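26/12/22

# Mesa de trabalho Flosunik (Plisstead): avaliação do tampo e do acabamento

A Flosunik é uma mesa de trabalho de linhas simples, vendida desmontada pela Plisstead, com tampo de madeira clara e quatro pernas aparafusadas. Comprei-a na loja Lục para desenho técnico a lápis, traçagem e montagem de peças pequenas. Esta avaliação incide sobretudo no tampo: planeza, acabamento, comportamento perante grafite e reflexo da luz. A estrutura é tratada de forma mais breve, porque não tem grande história.

A unidade foi paga por mim, ao preço de tabela, e não recebi nada da marca nem da loja.

## Dados gerais

- Comprimento do tampo: 104 cm
- Carga máxima declarada: 33 kg, distribuída
- Pernas: quatro, com sapatas reguláveis
- Acabamento de fábrica: verniz acetinado incolor
- Espécie da madeira: não indicada na ficha

A última linha é uma falha. A ficha refere apenas «madeira clara» e a etiqueta colada sob o tampo não acrescenta informação. O desenho do veio e a cor são compatíveis com pinho ou outra resinosa semelhante, provavelmente folheada, mas não tirei amostra e não vou afirmar mais do que isso. Escrevi à Plisstead a perguntar e recebi uma resposta automática com a hiperligação para a mesma ficha.

## Montagem

A montagem demora cerca de 30 minutos, feita por uma só pessoa e com o tampo virado para baixo sobre uma manta. As ferragens vêm num saco único, sem separação por etapa. Os parafusos das pernas e os das travessas têm o mesmo diâmetro e comprimentos parecidos, e a folha de instruções distingue-os por um desenho que não está à escala. Convém alinhá-los por comprimento antes de começar.

Os furos-guia estavam bem posicionados, com exceção de um, na travessa traseira, que obrigou a folgar o parafuso vizinho para entrar. A chave sextavada fornecida é macia e arredondou nas arestas ainda durante a montagem. Usei uma chave própria a partir daí.

Recomendo reapertar tudo depois da primeira semana de uso. No meu caso, duas das ligações tinham cedido cerca de um quarto de volta, o suficiente para se sentir uma oscilação lateral ao apagar com força. Depois do reaperto a oscilação desapareceu e não voltou.

## Planeza e rigidez

Verifiquei o tampo com uma régua de aço apoiada de canto, na longitudinal, na transversal e nas duas diagonais. Na longitudinal há uma ligeira concavidade ao centro, visível em contraluz, que não deixa entrar a lâmina mais fina do meu apalpa-folgas junto às extremidades. Para desenho sobre papel solto é irrelevante. Para quem cola peças usando o tampo como plano de referência, aconselho uma placa de vidro por cima.

A flexão sob carga é baixa. Com uma prensa de livros apoiada ao centro, dentro do limite declarado, não se nota deformação à vista. O bordo frontal aguenta bem um grampo, desde que se use um calço: o verniz marca com facilidade sob pressão pontual, e a madeira por baixo é tenra.

## Superfície

O veio é fino, longo e quase paralelo, com alternância de faixas creme e faixas um pouco mais escuras. Ao tacto é liso em ambas as direções, sem fibra levantada. Passando um lápis duro sobre papel vegetal assente diretamente no tampo, o relevo do veio não transparece no traço. Com papel de impressão comum e uma mina macia em sombreado largo, começa a notar-se uma textura ligeira no sentido das faixas escuras.

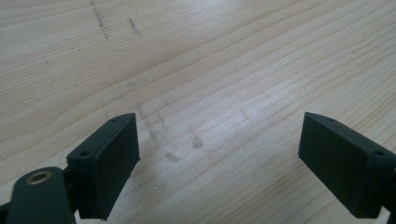
O ponto fraco é a limpeza. O verniz de fábrica é fino e ligeiramente poroso, e a grafite fica agarrada na superfície. Um traço direto sobre a madeira sai em parte com borracha branca, mas deixa um halo acinzentado. O pó de grafite arrastado pela mão ou pela régua é pior, por se espalhar no sentido do veio e assentar nas linhas mais abertas. Num tampo escuro passaria despercebido. Neste, qualquer mancha cinzenta se nota.

Testei quatro métodos, numa zona junto ao bordo traseiro:

| Método | Resultado | Efeito no verniz |
|---|---|---|
| Borracha branca de vinil | Remove o traço, deixa halo | Nenhum visível |
| Borracha moldável | Levanta o pó solto, pouco efeito no traço | Nenhum visível |
| Pano húmido com sabão neutro | Remove quase tudo se o traço for recente | Ligeira perda de brilho após repetição |
| Álcool isopropílico | Remove o traço e o halo | Baço imediato, não recomendo |

A sequência que adotei é borracha moldável primeiro, vinil depois e pano húmido no fim. Inverter a ordem dá mau resultado: o pano sobre pó solto forma uma pasta que entra no veio. O pano deve estar bem torcido e a superfície deve ser seca logo a seguir.

As marcas antigas, que deixei ficar alguns dias de propósito, resistem mais. Os traços feitos com mina dura, além de riscar a cor, deixam um sulco no verniz que só se elimina com lixagem. Quem pousa muitas vezes o bico do lápis ou do compasso fora do papel deve contar com isto.

## Reflexo

O acabamento é descrito como acetinado, e a designação está correta. Visto de cima, o brilho é discreto. Em ângulo baixo, contudo, a luz de uma janela ou de um candeeiro forma uma mancha esbranquiçada larga que apaga o veio e dificulta a leitura de linhas finas. O efeito é mais incómodo na posição sentada do que de pé.

Com um candeeiro articulado colocado do lado oposto à mão que desenha e baixado até à altura dos ombros, o reflexo sai do campo de trabalho. Com luz de teto difusa não há problema. Com janela de frente, só a cortina resolve.

O mesmo reflexo tem uma utilidade: em ângulo baixo, os sulcos no verniz ficam mais fáceis de localizar, ao passo que a grafite sem sulco se vê melhor fora da zona de brilho. Faço a inspeção do tampo dos dois ângulos antes de assentar papel bom. 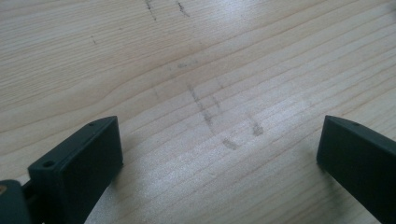 *Tampo em ângulo baixo: zona de brilho, veio e marcas cinzentas de aspeto semelhante a grafite.*

## Tratamento adicional

A Plisstead não propõe nenhum produto de manutenção. Apliquei cera Jokham incolor numa faixa do lado de baixo do tampo, que tem o mesmo verniz, e depois num canto da face superior. A cera fecha parte da porosidade e facilita a remoção do pó de grafite. O traço direto também sai melhor, com menos halo.

Há duas desvantagens. A cera aumenta um pouco o deslizamento do papel, o que obriga a fixar as folhas com fita, e a fita de baixa aderência pega mal sobre a faixa encerada. Além disso, a cera aquece a cor, e a diferença entre zona tratada e zona por tratar vê-se à luz do dia. Ou se encera tudo ou não se encera nada.

O fabricante da cera indica uma renovação a cada 6 meses. Ainda não tenho tempo de uso para confirmar se o intervalo é adequado a uma mesa de desenho, onde o pano húmido passa com mais frequência do que num móvel comum.

Não experimentei verniz de poliuretano por cima do original. Seria a solução mais durável, mas exige lixagem prévia e, havendo a possibilidade de o tampo ser folheado, não conhecendo a espessura da folha prefiro não arriscar.

## Estrutura e acessórios

As pernas são retas e o espaço livre por baixo é suficiente para um bloco de gavetas estreito. As sapatas reguláveis têm curso curto, que chega para um soalho irregular mas não para um pavimento com caimento. A rosca é justa e não se desregula ao arrastar a mesa.

Não existe passagem para cabos nem furação prevista para candeeiro de grampo. O bordo traseiro aceita um grampo normal, com o calço já referido. A travessa fica recuada e não interfere.

## Comparação com o uso previsto

Para desenho sobre estirador ou base de corte, a Flosunik serve sem reservas, pois o tampo quase não é solicitado. Para traçagem direta, com esquadro e lápis sobre a própria madeira, é uma má escolha se houver preocupação com o aspeto. Como mesa de montagem leve é adequada, com a ressalva da dureza superficial: uma peça metálica caída de pouca altura deixa mossa.

Para colagem, o verniz resiste bem à cola branca, que salta com uma espátula de plástico depois de seca. A cola de cianoacrilato adere e arranca o acabamento ao sair.

## Avaliação por critério

- **Planeza:** boa
- **Rigidez:** boa, após reaperto
- **Acabamento:** liso e regular, demasiado fino
- **Limpeza de grafite:** fraca sem cera, aceitável com cera
- **Reflexo:** aceitável, dependente da posição da luz
- **Instruções e ferragens:** fracas
- **Informação sobre materiais:** insuficiente

Volto a comprar se a Plisstead passar a oferecer o tampo com um verniz mais espesso e mate. Na versão atual, aconselho encerar a face superior inteira antes da primeira utilização e guardar uma borracha moldável ao lado do estojo.

**Atualização:** a Lục respondeu à minha reclamação sobre a chave sextavada e enviou outra do mesmo lote, igualmente macia.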